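Thu 18 June

Quick one, it's late and my pen hand (typing hand) is tired. Hot all day. Slept with the window open and woke up to the trash truck. Didn't get up though. Then had to run for the bus with toast in my hand.

Work was the Pinheiro order again. Job 1466, which I now see when I close my eyes. Saskia wants the labels redone, all 64 boxes, because the old ones say Bivell on one side and Brolloler on the other. Whose idea. Mine probably, back in April. Did half. Fingers full of glue.

Hatem brought apricots. Ate four. Kept the pits in my pocket for no reason and found them at home.

Called Mom on the way back – she's fine, knee's fine, the neighbor's dog is not fine. Call again Sunday.

### Home

Shoes off, sandals on, laundry in. Forgot the towels. Put them in after, so two loads, so everything's hanging off the chairs now and I've got nowhere to sit except the bed.

Swept. Moved the marble table back into the corner becuase it kept getting kicked in the other spot. Like it there. It's low and small, takes a drink and a plate and that's it, no room for elbows. Top is so slick though. Anything with a bit of water under it goes for a walk. Should get a cloth for it or a tray, the round tray maybe if Kazuhiro ever gives it back.

Then soda. Had been thinking about it since the bus. Green bottle, the good glass, the one with all the little sides. Only have 2 of those left and I'm careful with them, or I tell myself I am.

Well. Soda on the marble. Over it went, with hardly anything in it and still somehow a lake. How does so little make so much. First thing I thought about was the glass, second was my jeans, then the wall, which I'd only just wiped down. Tried to herd the puddle toward the edge with my hand and catch it in the other one. Does not work! Never has. It goes between your fingers and down your wrist and then you're standing there with sticky arms looking for something to dry them on, and every towel in the house is in the wash.

Glass isn't chipped. Ran my thumb round the rim a few times to be sure. The bottle was capped, small mercy, or I'd be mopping till Friday.

Used the old gray T-shirt from the rag bag in the end. One wipe damp, one wipe dry, then damp again. Sugar leaves that dull film on the marble and you don't see it till the light's on it sideways, and then you see nothing else. A drop of dish soap did it. Folke says never vinegar on marble, it eats it, so no vinegar. Don't know if mine's even the real thing. Not going to test it.

Also did the floor tiles while I was down there with the rag. And under the table, which was a mistake, so much dust. Found a hair tie and the cap off my blue pen.

The glass on its side, and the glass on its feet:

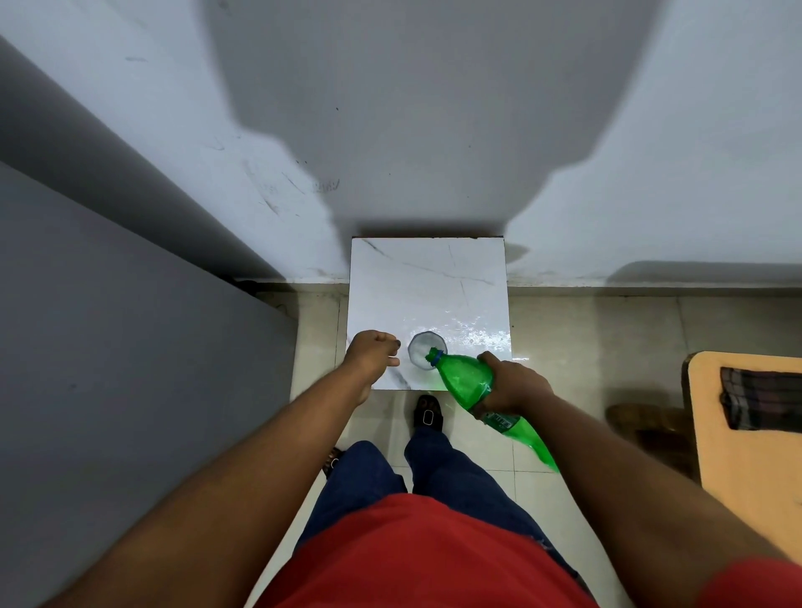
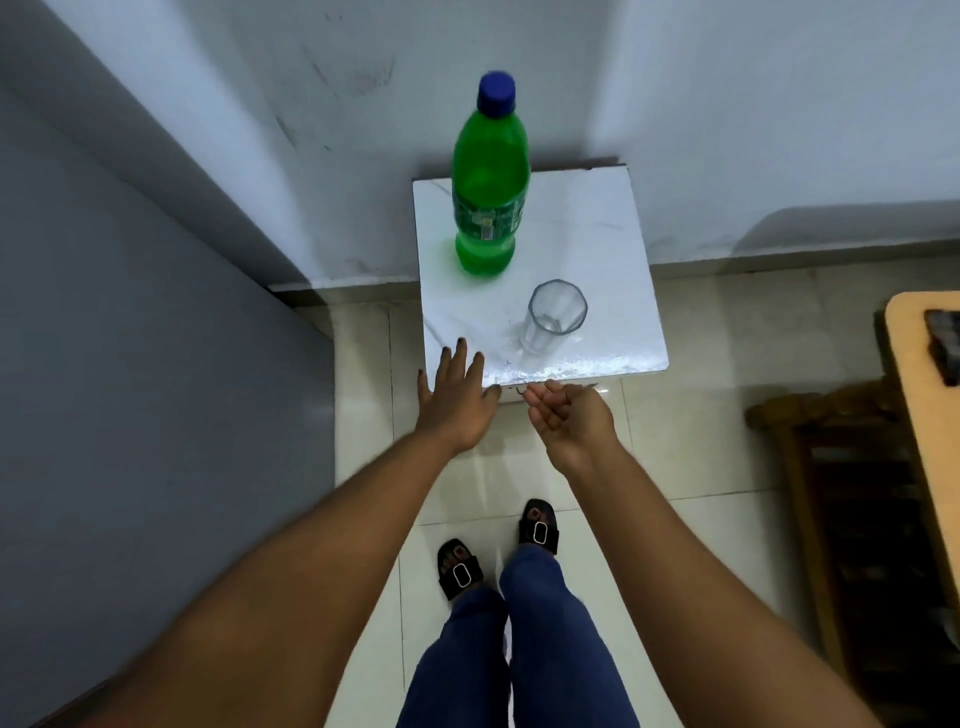 ### Tomorrow

- rest of the labels, before lunch if poss
- ask Kazuhiro re tray
- towels off the chairs!!
- dish soap, nearly out. And rags, or just cut up the stripy pillowcase
- reply to Keir about the Nultent thing, he's asked me twice
- nails need redoing, glue got them
- apricots, if the stand's open

Poured another soda after all that and drank it at the sink. Flat-ish. Fine. Bed now, have to move a wet sheet first.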